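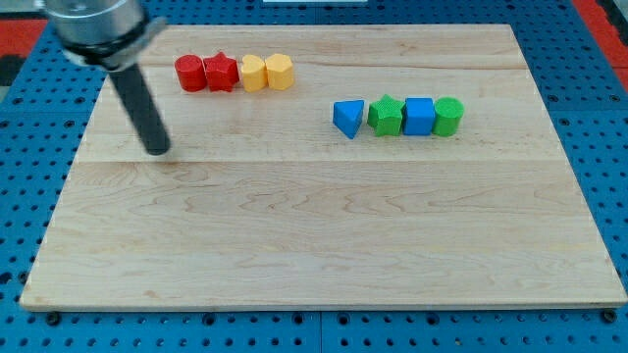

Robots at my work

I work at Stumgate, where we make boxes of building blocks. You might have some at home: stars, hearts, triangles, cubes and so on. When I tell children what I do, the first thing they ask is whether a robot has taken my job. Well, no, I still have one! But it has changed quite a lot, so let me tell you how.

When I started, we sorted everything by hand. A big tub of mixed blocks came down from the paint room and we stood at a long bench and picked out what each box needed. Red cylinder, green star, blue cube, yellow heart, over and over until the tea break. I quite liked it for the first hour. By the fourth my shoulders ached and I had begun putting hearts where hexagons should go (they're both yellow, and when you're tired yellow is yellow).

Then we got our robot arm. We call it Clarden, which was the name on the crate it came in, and it stuck. Clarden doesn't look like a robot from a film. It has no face and no legs. It's an arm, and on the end there's a long black finger with a rounded tip. A finger like that can't pick things up the way yours can with a thumb to help, but it can push. Try it yourself! Put a block on the table and slide it into a line with other blocks using one finger and nothing else. Push in the middle and it goes straight. Push near a corner and it spins round and goes off somewhere silly.

So how does an arm know where to push? Somebody has to work that out, and at our place part of that somebody is me. I spent 14 weeks learning how to do it. On a practice day I put eight blocks out on a wooden board, and we ask for something like "red and yellow in one row, blue and green in the other". If a star gets stuck on its points, we change the instructions a little and have another go. Stars are a pain, by the way. Cylinders are a pain too if they tip over and roll.

What's different for the rest of us? There used to be 5 people on the sorting bench and now there are 3. The other two didn't leave. One moved to the paint room and one drives the van to Flondora, the shop that sells our boxes. That was a worrying time, though, and I won't pretend everybody was pleased. People like knowing what they'll be doing on Monday morning. We had a lot of meetings, and some of them got a bit loud.

My own day is more mixed up now. I check the finished boxes, I look for chipped paint, and I stop the arm if something has gone wrong. There's a big button for that, and everyone on the bench is allowed to press it. We also swap jobs every 15 minutes or so when it's busy, which my shoulders like very much.

I do miss the chatting a bit. You can talk all morning when your hands are doing the same thing, and watching a machine needs more of your head.

Next month we're sending a box of blocks to Wihongi School, and their top class will be writing instructions for a friend who may only use one finger. If you want to play it at home, the friend has to do exactly what you say, even when it's daft. Start with cubes and leave the stars till later.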